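Proyectos > Sullia > Informes de avance > Acondicionamiento de puestos

Buscar en el archivo Introduzca un término

Informe de avance n.º 2: mobiliario y suelo de la sala de trabajo

Destinatario: Manolis Economou, seguimiento de subvenciones, Cernine
Redacta: Filippos Xenos
Fecha: 2026-04-18

1. Estado de las partidas

Suelo. Terminado. Se ha colocado laminado de tono miel con las juntas largas en diagonal, según el plano aprobado en enero. El rodapié del lado de la puerta está presentado y sin fijar, a la espera de que se repase el enlucido.

Escritorio. Montado. Tablero blanco liso, con el canto frontal en curva suave y un entrante a modo de onda. El primer tablero suministrado por Zitska se devolvió por una diferencia de brillo entre los dos extremos; el segundo se aceptó sin reservas. Vangelis Katsaros comprobó la nivelación después del montaje y corrigió una pata.

Iluminación. Pendiente de ajuste. Los objetos pequeños dejan una sombra leve sobre el tablero, admisible para el uso previsto. Queda por medir el reflejo en la mitad derecha con las persianas abiertas.

2. Gasto

La partida de mobiliario asciende a 1174 euros, transporte incluido. Para rodapié, persianas y remates quedan alrededor de 2000 euros. No se solicita ampliación. La factura del tablero devuelto fue anulada por el proveedor y no figura en la liquidación.

3. Desviaciones

El montaje del escritorio se retrasó 2 semanas por la devolución citada. El plazo final no varía, ya que la fijación del rodapié no depende de esa tarea. Ultan Duggan ha pedido que el orden de limpieza se incluya en la ficha de uso: primero tablero, después suelo, con paño poco humedecido en ambos casos.

4. Próximos trabajos

- Fijación del rodapié y sellado del encuentro con la puerta.
- Medición de reflejos y elección del tejido de las persianas.
- Entrega de la ficha de uso a Manolis Makris para su revisión.

La medición de reflejos se adjuntará al siguiente informe en el formato habitual de tabla.

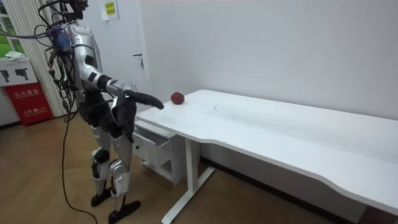

¿Qué producto se debe utilizar para limpiar el tablero?

Jabón neutro diluido en agua, aplicado con paño suave y secado a continuación. Quedan excluidos los abrasivos y los disolventes, también en el canto curvo.

Contacto: oficina del proyecto Sullia | © Sullia 2026 | Volver arriba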